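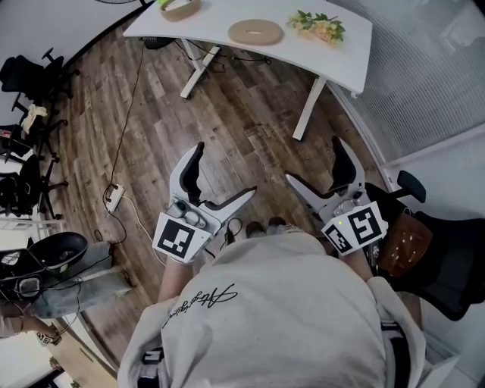

Both grippers held low with the fingers open, ready for the start check.

4. Getting the handhelds ready

By now you should have two finished grippers from section 3 and the software talking to both of them. If one of yours still has a loose finger, go back and fix it first. I skipped that once and spent a whole Monday chasing a calibration error that was really one screw.

4.1 Clear some floor

1. Pick a patch where you can stand and turn with both arms out. Chairs pushed to the side are fine, and so is a desk at the far end.
2. Walk the cables. Anything that crosses the floor, like the lead to a power strip, should run along one side of where you'll be standing. You'll be looking at your hands the whole time, so your feet are on their own!
3. Set out whatever you want to pick up on the desk. Soft, light things are the most forgiving for a first try.

CAUTION: Don't stand on the gripper cable. Thu Lâm did it in our shop and pulled the connector clean off the board, and that board took me an evening to resolder.

4.2 Check the markers

1. Wipe each marker with a dry cloth. Fingerprints matter more than you'd think, especially under a ceiling light.
2. Press down the corners. If one has started to lift, print a new one – glue on top of an old marker leaves a ridge and the pose will wobble.
3. Look at the IDs on the screen and make sure left is left. I've swapped mine twice.

Note: The marker sheet has to be printed at 100 percent. Kiều Văn's printer kept shrinking it to fit the page, and every distance came out short until we caught it with a ruler.

4.3 The open-hand check

1. Put on the harness and snug the straps so nothing shifts when you lean.
2. Take one gripper in each hand and point them at the floor ahead of you.
3. Open the fingers all the way and hold still until the width reading settles. On my pair the left settles at 1,388 and the right at 2,733. Yours will be different (it depends how you seated the encoder magnets), so write your own numbers down someplace you won't lose them.
4. Close the fingers until the black pads meet, then open them again. The reading should come back to where it started, give or take 30.
5. If it drifts further than that, take off the top cover and reseat the magnet as in 3.6.

Note: The pads wear. I use the Pradwood rubber sheet because Ye-seo Cha had a roll left over, but any grippy sheet of the same thickness will do the job.

4.4 First recording

Keep it short. Walk up to the desk, pick up one thing, put it down, step back, stop. Then play it back before you record anything else – I know, I know, you want to keep going, and so did I, and I threw out a full afternoon of clips with the right hand frozen.

If the playback looks good, save your settings under a new name and move on to section 5.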